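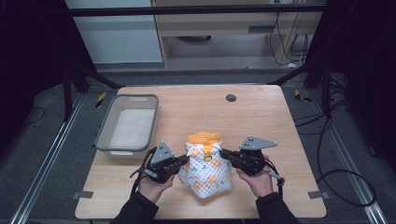
The quilted bag with the orange strap, on the table.

2019-08-10

Up before six again, no alarm, just wide awake and thinking about tomatoes. I went out in my robe to look at them and I counted 19 that should be ready by next weekend if the squirrels leave me anything. The Wenwood seedlings I put in back in May have gone completely wild! They were supposed to be a patio variety and they're taller than I am now. I've run out of stakes, so the last two plants are tied to the downspout with an old pair of tights.

Breakfast was toast and the end of the plum jam. Then I finally drove over to Drurkex to return the hose nozzle that sprays sideways. The line was long and the man ahead of me had brought back a whole toilet seat, opened, and they took it without a word, but for my nozzle they wanted the receipt AND the card I paid with. I had the receipt. I did not have the card. So the nozzle came home with me and I'm going to have to go through it all again on Monday or whenever I can face it.

It was so hot by noon that I gave up on the yard and sat in the kitchen with the fan on my feet, reading the seed catalog for fall. I want kale, I want the purple carrots, I want garlic (I say this every year and then forget to order it until the ground is hard). I made a list and then made a shorter list.

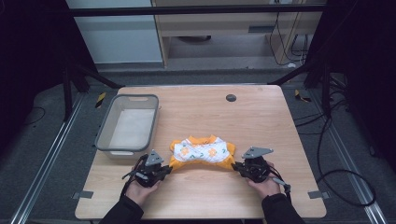
The other big thing today was the jigsaw. I've had it going on the card table for 7 weeks, 1536 pieces, a harbor with far too much sky, and this afternoon I got the whole left side joined up to the lighthouse. I was so pleased I had a popsicle. Then I had another one. The sky is still a nightmare – I've started sorting it by the shape of the knobs, and I don't think that's helping much, but it does keep me busy while the radio's on.

We had a little thunder around five and I ran out to get the towels off the line, and of course it didn't rain a drop. The rain gauge has had a dead beetle in it since July and nothing else. I watered everything by hand with the can, nine trips, and my shoulder is letting me know.

Supper was cold noodles with cucumber. I need to buy vinegar, stamps, and twine, real twine this time. Going to bed with the windows open and the fan on low.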